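Naltmont in one day, is it doable?
Board: Trip Planning > City Visits

kpai_travels
We have one full day in Naltmont in August, two adults and a nine-year-old. Train gets in at 8:40 in the morning and we leave at 9 that night. I have the tower, the river walk and the Nadar Museum on my list. Is that too much? Also, is the tower worth the climb? I read it is 551 steps. No car.
Kumaresan Pai

mossyledge
Three things in a day is fine. Everything you listed is within walking distance of the station. Do the tower first, before the heat. The stairs have no air conditioning and by noon in August the line goes out to the fountain.

Get the ticket at the window on the north side. The online one adds a booking fee and you stand in the same line anyway.

dellarobb
I would skip the tower with a kid. The stairwell is narrow, people are coming down while you go up, and the viewing level has scratched glass all the way around. The hill behind the old waterworks has a better view and it costs nothing.

mossyledge
The hill has trees in front of half the view. I was up there last summer and you can't see the river at all. My daughter did the tower at seven and was fine. There are landings with benches.

dellarobb
You can see the river if you go past the second parking lot. Most people stop at the first one. But sure, if he likes stairs, go for it.
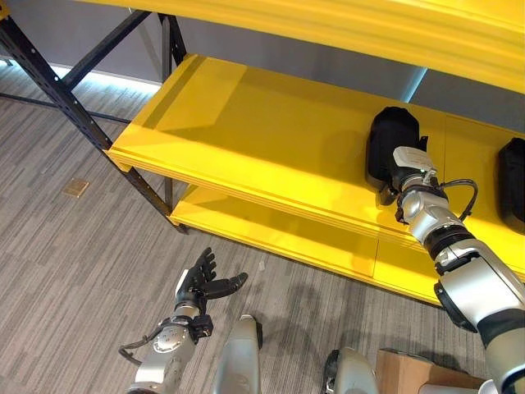 For lunch, the covered market on Tustska Street is open until 3. The dumpling stand in the back corner takes cash only. Don't eat on the square itself, you pay double for the same sandwich.

hankvo
Seconding the market. The Nadar is good but small, you can see it in an hour. The upstairs is mostly portraits of people who owned mills. Kids usually like the boat room on the ground floor.

If you are there after dark, Luvidix does the light show on the front of the courthouse. It started at 8:30 last August. Might be tight for your train.

mossyledge
8:30 is too tight. The station is a 15 minute walk and they close the footbridge during the show, so you have to go around.

kpai_travels
Thanks, all. We will skip the light show. Leaning toward the tower early, market, then the museum and river walk. Is there anywhere at the station to leave bags?

hankvo
Lockers by platform 2. They take cards now. The big ones go fast, so do that before anything else.

dellarobb
Bring water for the tower. The fountain at the bottom is decorative.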